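Bench notebook, cell 2: equipment list for next year
Saturday, late morning

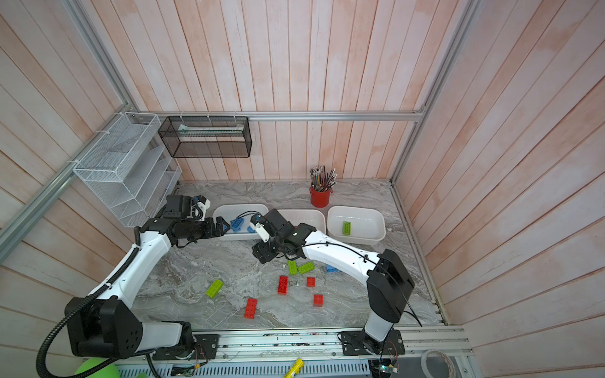
Budget has to be with Hubert by Monday and I still haven't split it into must-have and nice-to-have, so doing it here first. Starting with the second cell because everything else hangs off it. If we build it as a copy of this one we need the same again: two arms, two mounting plates, rail, slatted walls, table top. Bins are cheap, put down a dozen white ones the same as the three at the back, they go missing and the odd replacements never match. Bricks ditto. Red, lime green and blue is enough for the sorting task, don't let anyone order the big mixed tub again.

Arms. Two quotes in, third one promised. Valley are cheaper per arm but the price leaves out the gripper and wrist camera mount, so not really cheaper. Azevedo quote includes both plus spare fingers, lead time 12 weeks. Asked Irka whether she'd still go for the same model as now, she says yes, only so we keep one set of spares and one set of config files. Agree. Lead time is the worry. If the PO isn't out in January we lose most of spring.

Spares, which we did not budget for last year and paid for it:
- gripper fingers, 2 sets per arm
- one complete wrist cable per arm
- power supply, 1
- mounting plate bolts, whole box, they are pennies
- shoulder joint cover, ask if sold seperately

Cables. Want this done properly in the new cell. On the left arm the corrugated conduit loops out from the shoulder and away to the side, fine, copy that. The right one has a thin cable running up the white segment and dangling by the shoulder and I'd like conduit on both. Put in for 2 lengths plus clips. More perforated duct for along the front too. And an enclosure for the little boards below the rail! A proper box with a lid, not tape. Grovumthorpe do one at 349 with the DIN rail already in it, seems a lot for a box but I'd spend longer than that making one.

Wire baskets: zip ties are OK for an empty basket, wouldn't trust them with tools in. Get the bolt-on brackets for the aluminium rail, a handful, for both cells.

Sundries line. Hubert wants one number and no itemising below it. Going in at 500 for ties, tape, pens, bricks, bins, feet for the table. Will get cut, so be it.

Not asking for:
- third arm (no bench space, no one to run it)
- new table top, the grey marble stuff wipes down fine
- the extended warranty from Valley, read the small print, doesnt cover grippers

Open questions
Does the install day get charged to us or to the building? Hubert Krawczyk to check.
Can we get the Azevedo price held past the end of the quarter. Irka emailing.
Floor loading upstairs if the second cell goes there. Have to find the drawing.
Freight, is it in the quote or on top? Page 2 says one thing and the covering email says another.

14:20. Azevedo rang back, freight is on top. Redo the total. Also they can ship the arms one at a time if that helps, first one sooner. Might be worth it, could have the plate and rail up and be testing on one while we wait. Need to ask if splitting means two freight charges.

Total still to be typed up, spreadsheet is on the shared drive under cell2_budget, use the tab called NEW, the other one has last years prices in it.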